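Osenier Releases Two-Arm Planning Software to Partner Laboratories

November 26, 2022

Osenier has released version 12 of its motion planning software for two-arm workstations, the company announced.
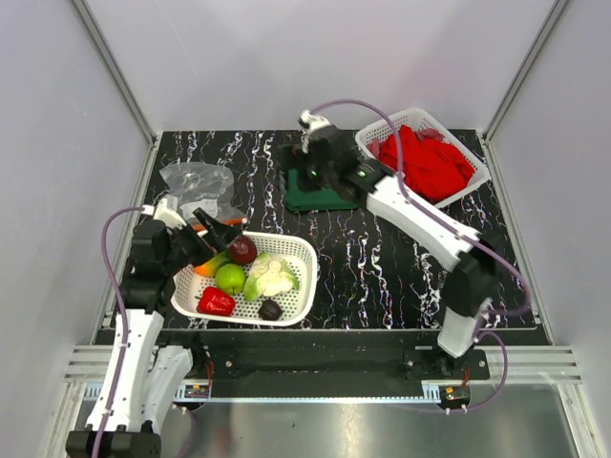 Suryani Hidayat welcomed the release but said that the planner's speed mattered less to her laboratory than its logs, which in earlier versions did not show why a path had been rejected. The new version records each rejected path together with the joint limit or predicted collision that ruled it out.

The software plans for both arms in a single pass and checks their paths against each other before either one moves. Tabletop trials cover produce and cloth, with a basket for each, so that the same planner must handle firm items and soft ones. In internal testing the software completed 213 sorting runs, and operators stopped 19 of them by hand. Osenier said most of those stops involved folded cloth, where the perception module placed the grasp point too close to the tabletop.

A correction to the grasp module is being tested at the Wernska laboratory under Minoru Imai. Partners who received the September preview can install the new version over it, but saved calibration files must be converted first. The conversion tool is included in the download.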